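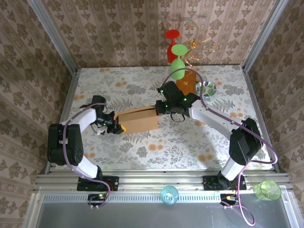
Save the boxes. I say this as a man whose wife, in December, asked whether we were opening a depot. But a decent cardboard box with its flaps on is free storage, and the plastic kind costs money and cracks the first winter you leave it in the garage.

**Drawers.** Cut a long box down to just under the height of the drawer and stand the dish towels in it on edge. Measure the drawer first. I measured the box, twice, very carefully, and then it didn't go in.

**Cutting.** Score the outside lightly with a ruler, then fold. If you hack straight through with the bread knife you get a furry edge and an unhappy bread knife.

**Tape.** Paper tape for anything you plan to recycle. Clear tape for anything you plan to swear at later.

**Tablecloths.** Wipe-clean ones pick up ink from printed boxes, mostly when something heavy sits on them overnight. Rubbing alcohol on a cotton ball got it off ours. Try a corner first, and pick the corner your mother-in-law doesn't sit at.

**Labels.** Write on the side and skip the lid, which will be under another box by supper. Margus Priedītis, next door, numbers his and keeps a notebook. He has reached box 16 and lost the notebook.

**Damp.** Cardboard on a concrete floor goes soft from the bottom up. Put down a couple of slats. I lost 3 years of seed catalogs before I bothered.

Flatten whatever's left and slide it behind the freezer. Ours holds more than I've admitted to.

Lionel Hartley, Florkstead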